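Progress report to the Serrano small grants fund
Second installment, covering work through April
Project: Plerkthorpe shared workshop, robot build ("Zirnik")

Where we are

Dear funders, the robot works. I will now spend two pages explaining what I mean by "works."

When you last heard from us, Zirnik was one arm, one hand and a great deal of confidence on my part. The arm now moves through its full reach without tripping its own safety stop, which it used to do whenever it was asked to go above shoulder height. The cure was a new cable route and a lower speed limit. I had spent three evenings blaming the software, and the software has accepted my apology.

Reaching

We promised you a hand that could get close to a large curved object without hitting it. The test piece is the white vehicle body with the red stripe, and the approach is from underneath, where the clearances are mean and every panel bends a different way. Zirnik has made this approach 183 times since the last report. It touched the bodywork on 30 of those, all of them early, and the paint has been more forgiving than the owner.

The ribbed sleeve on the arm is new as well. It replaces a length of tape that I described in the first report as "temporary protection." 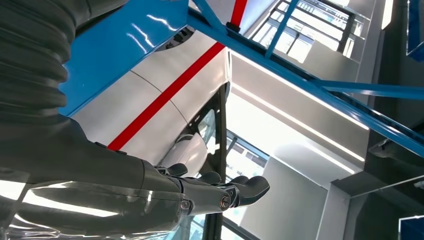 Holding

Picking things up is where most of the spring went. The application said "household objects," and we did start there, but a mug teaches you very little after the first week. We moved on to large molded parts — long, ribbed, full of openings, and awkward to hold level. The grip is now made on the deeper box section near the middle, after several attempts at the end of the part, which produced a seesaw.

Zirnik can hold one of these for 60 seconds without sagging. Longer than that and the wrist warms up and the software, which we call Nodance for reasons that were obvious to anyone who saw the first version, shuts everything down politely.

Placing is less advanced. The yellow tape on the carpet marks out floor positions, and the tape has so far performed flawlessly. The machined aluminum plate is next in line for handling, once I trust the grip with something that would dent a foot. 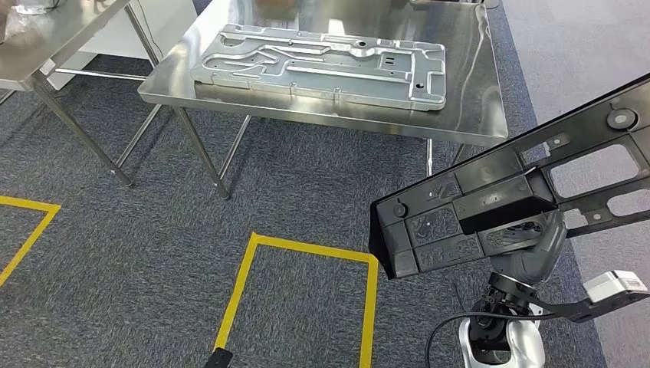 Zirnik holding the black molded part, with the aluminum plate on the table behind.

Money

Spent to date: $2,443. Most of it went on finger joints, cable and a replacement wrist motor. The original motor was a bargain and behaved like one. We are inside the budget, though I would not describe the margin as comfortable.

Still to do

Placing a part inside a marked outline and letting go of it on purpose.
Getting the hold time past the present limit.
Writing the build notes we promised to publish, which currently exist as a shoebox.

The next report will follow when the placing tests are finished. We would be glad of the final installment before then, as the spare finger joints have a long lead time.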